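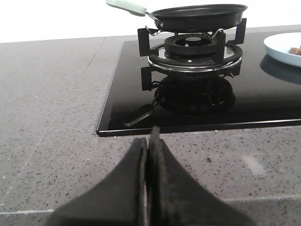 Figure 4. Gas burner and pan support on the glass cooktop, Flatmont kitchen.

4.2 Where the snack goes

The Flatmont kitchen has a stone countertop of perfectly good size, and our households treated it mostly as a place to look at. When people in the Starkdale diaries wrote that they had "put something down for a second," the something usually went on the cooktop. We had expected the stove to be a site of cooking. Cooking did occur, but for much of the day the black glass served as a shelf that happened to have gas under it.

Part of this is the furniture of the thing. A pan support stands up from the glass and offers a raised perch that no countertop provides, and a pan left on it tends to be counted by its owners as put away. The diaries from January contain 38 entries in which a pan is described as "away" while sitting on a burner. Vodley (our second site, with deeper cupboards and better intentions) did no better once the holidays were over.

Dry, brittle foods make the matter worse. Crackers and thin biscuits break in the packet, and the broken ones need a vessel. A bowl is the textbook answer. Several households used the nearest thing with a rim, and the nearest thing was a frying pan. We coded these cases as "vessel of convenience," a term the Amoah coding guide had reserved for mugs holding screws, and which we have stretched without much guilt.

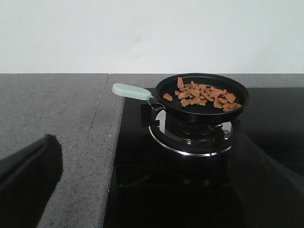

One reader of an earlier draft objected that a pan is simply a bowl with a handle, and that we were making a moral failing out of a sensible choice. The same reader added that a pan is easier to carry to the sofa and that crumbs wipe out of a nonstick one faster than out of most bowls. We accept the second point in full. On the first, we note that the diary keepers themselves apologized for the pan in writing, at some length, and never once apologized for a bowl.

Bowls, for their part, did not stay on the counter either. Given a flat area of glass between two burners, people used it, and the bowl then sat closer to the control knobs than any kitchen manual would like. The position has its logic – it is within reach, it is level, and it leaves the countertop free for nothing in particular. Of the 6 households that drew us a map of their kitchen, 3 marked this spot as "the middle," as though the room had been built outward from it.
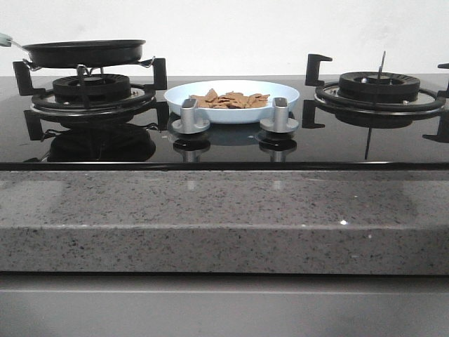 Figure 5. Bowl of broken crackers or biscuits in "the middle," with a frying pan on the left burner.

We make no claim that the glass is a better surface than the stone. Section 4.3 turns to the sink, where the definition of "away" becomes looser still.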